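FM 3155 Small Room Furnishing and Upkeep
Berkport Extension Program
Unit 5 handout: Tables, walls and the refrigerator

Scope

Unit 4 dealt with floors and door swing. Unit 5 covers the furniture that stands against a wall in a small shared room, the wall itself as far as it is touched by that furniture, and a full-height refrigerator placed at the end of a table. Sinks, counters fixed to the wall and built-in cabinets are left to Unit 6. Bring the Hsieh room sheet to the session; the column headings in this handout follow it.

Terms used in this unit

Top. The horizontal working surface of a desk or table, including its edges.
Back edge. The long edge nearest the wall.
Front edge. The long edge nearest the user. It may be straight or curved.
End edge. Either of the short edges.
Column. The vertical part of a metal leg.
Foot bar. The flat part of a metal leg that rests on the floor and runs from front to back.
End gap. The space between an end edge and whatever stands next to it, in this unit usually a refrigerator.
Back gap. The space between the back edge and the wall.

A desk and a table are treated alike here. The room sheet has one line for both, and the only question that separates them is whether a person is expected to sit at the piece for long periods.

1. Leg types

Three arrangements account for most of the furniture in the Prulham rooms: a leg at each corner, a panel at each end, and a T-shaped leg at each end. Each is recorded differently.

Corner legs are the easiest to inspect. All of the load reaches the floor at the corners, and rocking can be found by pressing on one corner of the top at a time. The legs on the user's side take up space at the front, and a chair with arms may strike them.

End panels resist sideways movement well. They also close off the space under the top, and dirt collects along the bottom of the panel where a mop does not reach. Look for swelling along the bottom edge if the panel is a wood product.

A T-shaped leg has one column and one foot bar. The column stands back from the front edge, which leaves the front corners open for knees and for a chair. The foot bar gives the leg its stability from front to back. Most of the faults found on this type are at two joints: the one between the column and the top, and the one between the column and the foot bar. Check both by hand. A top that moves while the column stays still has a loose upper joint. A column that moves while the foot bar stays flat has a loose lower joint.

Record any ring, collar or sleeve on the column by position and color. Do not remove it. On some furniture such a part covers a joint, and on some it is only a marker or trim, and the two cannot be told apart without the maker's sheet.

2. Curved front edges

Some desks have a front edge that curves gently inward. The curve lets the user sit slightly closer to the middle of the top and gives the forearms more support on each side. It has two consequences for layout. First, the depth of the top is not constant, so the sheet needs two depths: one at the shallowest point of the curve and one at the end. Second, a desk of this kind does not line up cleanly when it is placed front to front with a straight table, and the open space left between them will catch small items.

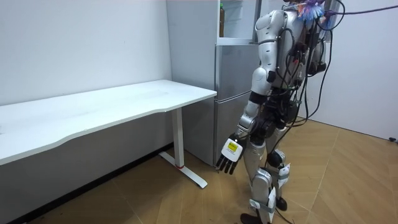 Where should the depth of a curved desk be measured when only one figure can be entered on the sheet?
Enter the depth at the end, where the top is deepest, and write "curved" in the remarks column. The end depth decides how far the desk projects into the walkway. The shallow depth matters to the person sitting there and can be added in the remarks if there is room.

3. Floor contact

Light wood-look floors are common in the rooms used for this course. The term "wood-look" is used on the sheet whenever the material has not been confirmed. Do not write oak, laminate or vinyl on the strength of color alone.

Foot bars spread the load over more floor than single feet do, but grit under a foot bar is held in place and will scratch if the desk is dragged. Lift to move. Two people are needed for any top longer than 5 feet, whatever it weighs, and the lift is made at the legs.

After a desk has been moved, look at the floor where the foot bar stood. A clean outline is normal. A dull patch with a hard border usually comes from a cleaning product that was allowed to stand against the bar. Wultby neutral floor cleaner is the one stocked for the course rooms. It is applied with a damp mop and kept off metal parts.

Cables and cords that cross the floor are entered under "walkway," with the side of the room they come from. A cord that must cross a walkway is a layout fault and is entered as such even when it is covered.

4. The wall behind a table

A bare wall behind a table is easy to clean and easy to inspect. It also shows everything. Entries for the wall fall under three heads.

Mark. A speck, scuff or line that does not change the surface when a fingertip is passed over it.
Dent. A low place that can be felt.
Hole. An opening, however small, including a pinhole.

At a distance a small dark mark may be any of the three. It should be entered as "mark, not touched" until someone has checked it by hand. This is a frequent error in student sheets. A speck entered as a hole goes to the repair list, and a repair visit is then spent on something that a damp cloth would have removed.

Cleaning order for matte painted walls: dry cloth first, then a cloth dampened with plain water, then a mild detergent solution. Work from below the mark upward and dry the area afterward. Abrasive pads leave a shiny spot on matte paint that is more noticeable than the original mark, especially under light from the side.

Uneven brightness on a plain wall is usually an effect of the lighting and is not entered as a paint fault. To check, look at the same area again with the main light off and the door open, or at another hour. A true paint difference keeps its outline. A lighting difference moves or fades.

5. The table beside a refrigerator

Placing a table next to a tall refrigerator is a common solution in a small room. It gives a surface on which to set things down before opening the door and after closing it. The arrangement works if four points are settled in advance.

End gap. Leave a gap between the end edge and the side of the refrigerator. The table must not touch the cabinet, as vibration passes into the top and loose items will creep. The maker's sheet for the refrigerator gives the side clearance, and where it differs from general practice the maker's figure is used. A narrow gap is hard to clean and a wide one invites storage. Either way it goes on the cleaning list by name, or it will be missed.

Door swing. Stand at the table, open the door fully and note whether its edge passes over the top. If the hinge is on the table side, the open door blocks access to the surface and most of the benefit is lost. Many doors can be rehung on the other side, but this is work for the supplier.

Height. A top that sits well below the lowest shelf means a long lift for heavy items. Enter the height of the top on the sheet and leave the shelf heights alone, as shelves are often moved.

Power. Confirm where the outlet for the refrigerator is before the table is placed. An outlet hidden behind the cabinet is acceptable if the cabinet can be rolled out without first moving the table.
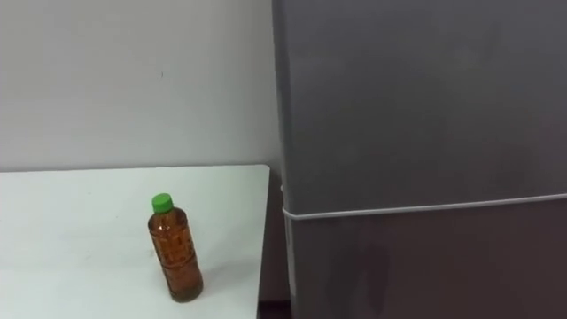 Figure 2. White tabletop, plain wall and dark gray refrigerator, with a green-capped bottle standing on the table.

6. Matte white tops

Matte white hides glare and shows residue. Light smudges are often not visible from directly above and appear only at a low angle, so inspection is done with the eyes near the level of the top, looking toward the light. Wipe in straight strokes parallel to the back edge, turn the cloth, and finish along the front edge and the end edge. Edges are part of the top for the purposes of the sheet.

Items standing on the top during inspection are entered in the "contents" column and are not moved until the entry is made. Use general words. For drinks, give the container, the color of the cap and the color of the liquid, for instance "plastic bottle, green cap, amber-brown liquid." Do not enter the name of the drink if there is no label that can be read. A liquid the color of tea is entered by its color.

Bottles leave two kinds of trace on a matte top. A water ring from condensation wipes off if it is treated the same day. A ring from a sweet or colored drink may hold dust and darken at the rim, and needs warm water left on it under a cloth for 7 minutes before wiping. Test first near the back edge.

7. Work for the next session

Each pair is assigned one room in the Prulham building. Complete the Hsieh sheet for one table or desk, the wall behind it and any appliance within 9 feet. Measure in inches, entering end gap and back gap separately. Sketch the room from above with the door, the outlets and the direction of the door swing. Photographs may be attached but do not replace the sketch.

Sheets are handed in on paper at the start of the session. Entries in pencil are accepted. Corrections are struck through once and left readable.

Reading: course reader, sections on appliance clearance and painted surfaces. The section on upholstery is not needed until Unit 8.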